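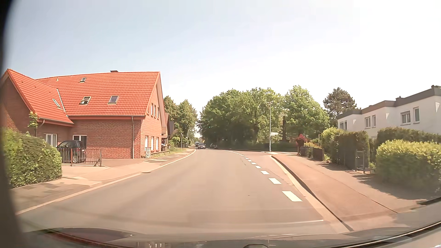

Shop notes – the lane follower

Quick one this time, bench is a mess and I promised to have the shop floor swept by tonight.

The little car is driving again. For anyone who missed the last item: Ratih Sembiring and I are building a small self-steering car in the shared workshop, the one with the Toltura sign over the door. Knee high, four wheels, an old laptop strapped in a tray on the back. We call it Ginting. It is supposed to follow a painted line across the yard without anybody holding the remote. Supposed to.

Where we are:

Camera side. We stopped using yard footage for tuning. Too easy – one white line on flat concrete, of course it works. Now we run the line finder over clips shot from a real car on ordinary streets, dashes, curbs, hedges, parked cars, side roads, all of it. Laptop only, nothing drives off it. 2954 stills pulled out so far and 2718 of them marked up by hand. Mostly by Ratih. I did the rest and my wrist knows it.

Curves are the hard part. On a straight street the dashes line up nice and the fit just snaps on. On a bend the far dashes get tiny, and the program would sooner believe in a curb, because a curb is long and pale and never stops. So it picks the curb. Then it wants to drive on the sidewalk. Fix for now: throw out any pale stripe that has no gaps in it. Crude but the bad picks dropped to 19 in the last full run and most of those were crosswalks or paint at a side road.

Hood. The car's own hood sits in the bottom of those clips and picks up reflections, which the line finder loved. We crop the bottom strip off before anything else happens. Should of done that in week one. Same for the sky, top third is gone now, runs faster too.

Shade. Still bad. Tree shadow across a sidewalk edge gives you a nice crisp line that isn't a line. Ratih wants to compare each still with the one before it and drop whatever jumps. I want to turn the contrast down and go home. We'll try hers first.

Steering side. New servo horn, the old one stripped. The Stumau board that drives the servo was resetting every time the wheels hit full lock – spent two evenings blaming my code. It was the battery lead. Soldered it properly, added a fat capacitor, no resets since. If you have the same board check your leads before you touch anything else.

Also moved the stop button. It used to be on the laptop tray, where you had to chase the thing to press it. Now theres a pull cord on a stick at the back. Yank it and the power to the motor goes. Works at a jog. Please do not step on the cord.

Bracket. Camera mount is bent aluminum, 4 bolts, rubber washers under each one. The washers made more difference than any of the software. Before them every crack in the yard turned the picture to soup. Drawing is pinned by the drill press, take a copy, leave the original.

Next: yard test with a curved line, masking tape first then paint if it holds. We need somebody to walk alongside with the cord, and somebody to move the bikes. Around an hour, after the welding group clears out. Bring a hat, no shade in the yard at all – good for the camera, bad for us.

Still looking for:
a spare laptop charger, round plug
soft wheels, hand sized, any color
a kid's bike trailer frame, bent is OK

Parts go in the Setomard crate under the stairs. Not on my bench pls, I can't find the vise as it is.

Last updated: 25 June 2020

Comments

dutchoven_pete
Had the same curb problem with my mower bot. I ended up checking stripe width as well as gaps. Curb stays skinny a lot longer than a dash does.

Marla K.
I have two chargers with round plugs, no idea what they fit. Will drop both in the crate. Can my son hold the cord? He's 12 and fast.

Ratih
Yes to the son! Closed shoes please. And Pete, can you send me how you did the width thing, I'd like to try it before the tape test.

gus in bay 3
who has the small soldering iron

Contact the newsletter desk at the front counter | © 2020 Toltura Shared Workshop | Back to top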